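January, ten past seven in the evening

Draft four of the handling rules went out this morning and came back before lunch with more red on it than black. Simão Sampaio marks documents as though he were paid by the comma. He has struck out "where practicable" every time it appears, which is fair, and written "says who?" next to my favourite paragraph, which isn't.

The quarrel is still over rule 5, the one on what counts as a finished fold. My version said the garment should be "neatly folded". Simão wants a thing that two strangers could check without speaking to each other. I said two strangers had never agreed on a folded shirt in the history of marriage, and he wrote that down as well, under "comments received".

So the afternoon went on cloth. One dark blue garment, one bed, a beige sheet that has never met an iron, and a white gripper in each hand. I had the draft on the chair beside me and tried to read it as if somebody else had written it, somebody I disliked slightly. 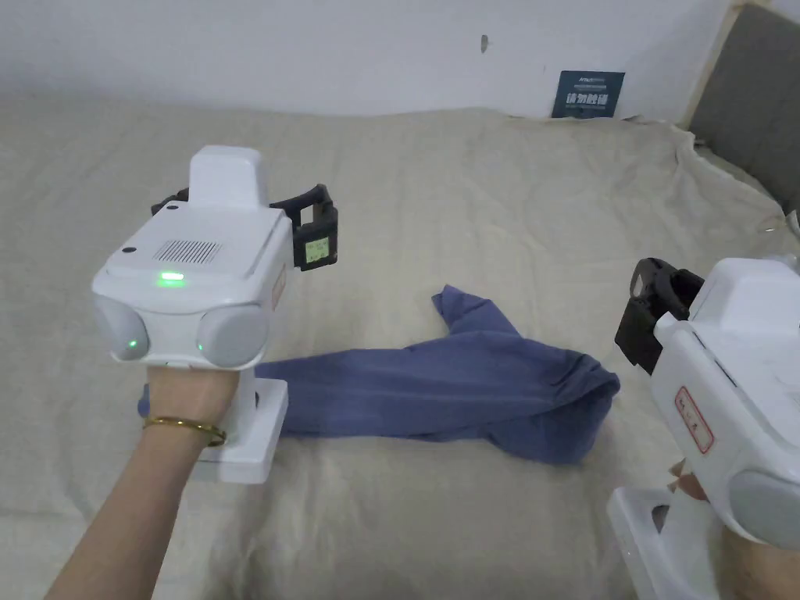
Who decides when a fold has failed? The person doing the task decides, at the moment it goes wrong, and writes it down before starting again; the reviewer can add a failure later but can't take one away.

I was pleased with that and have put it in as rule 6, in those words. Kosmas Vlachopoulos rang from Bakalis to object to the second half. His reviewers like to be merciful. They see a long sequence with one fumble in it and think of all that effort, and the fumble quietly becomes "operator adjusted grip". Over at Nuswood they had 2,000 sequences marked good before anyone asked what good meant, and the answer was that the reviewers had been nice people. I told Kosmas this. He said I was being unkind about Nuswood. I said I was being unkind about adjectives.

He did get one past me, though. My rule on starting positions said the garment must be laid flat first, and he pointed out that no garment in any home he has lived in has ever started flat. If every task begins with a tidy shirt, the machine learns to fold tidy shirts, and then it meets my bedroom floor. I've changed it to "as dropped, not arranged" and expect Simão to ask for a definition of dropped. From what height, he'll say. With what feeling.

The bit about the sheet I've left alone. Jernedmont's old guidance wants bedding pulled smooth between attempts, and I can see why, but it makes for a very odd sort of bed. Mine says leave it unless it gets in the way of seeing the edges of the garment. That's a judgement, I know. There have to be one or two left in or we could all go home.

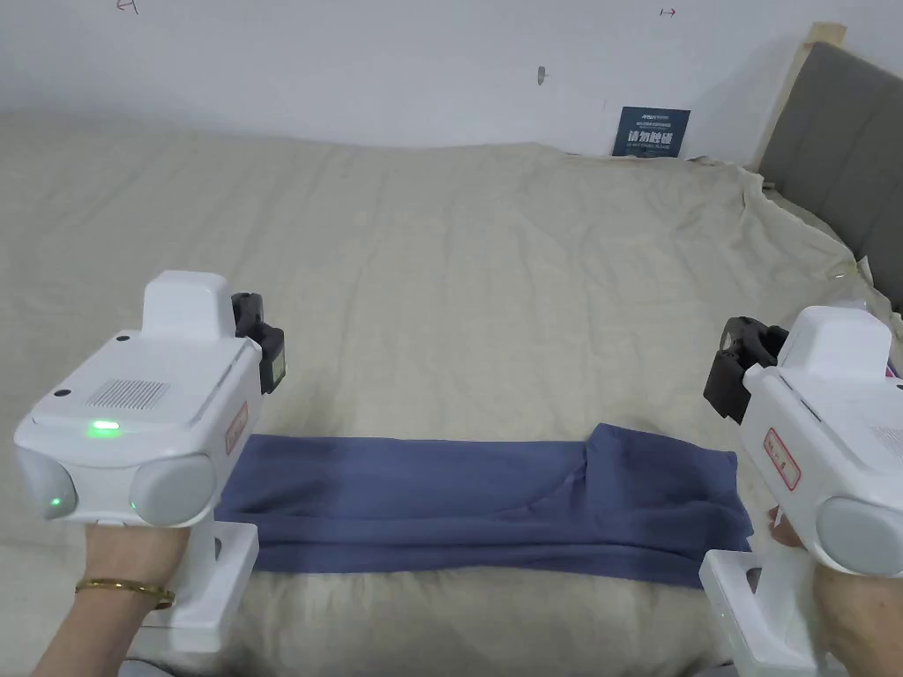
Which brings me back to rule 5 and what I've ended up with, after two pots of tea and a biscuit I'm not recording. Finished means that the garment lies still with nothing holding it, that its outline is a rectangle anyone would call a rectangle, and that no sleeve or leg sticks out past the edge. Lumps are allowed. I fought for lumps. A fold can be thick at one end and still go in a drawer, and a standard that forbids lumps forbids everything my mother ever put away.

Simão has replied already — one line, "define drawer" — and I'm choosing to believe that's a joke.

Left to do before the Budutby meeting: the numbering (we go from rule 19 to rule 21, and I've no memory of what 20 was or whether anyone obeyed it), the paragraph on rest breaks, which at present is only the words "have some", and a decent title. Kosmas suggested "Good Practice in Household Folding". It sounds like something left in a church porch. I've put it on the cover anyway, as it was late and the page was blank.

Arms ache. Rest breaks paragraph to be moved up to the front.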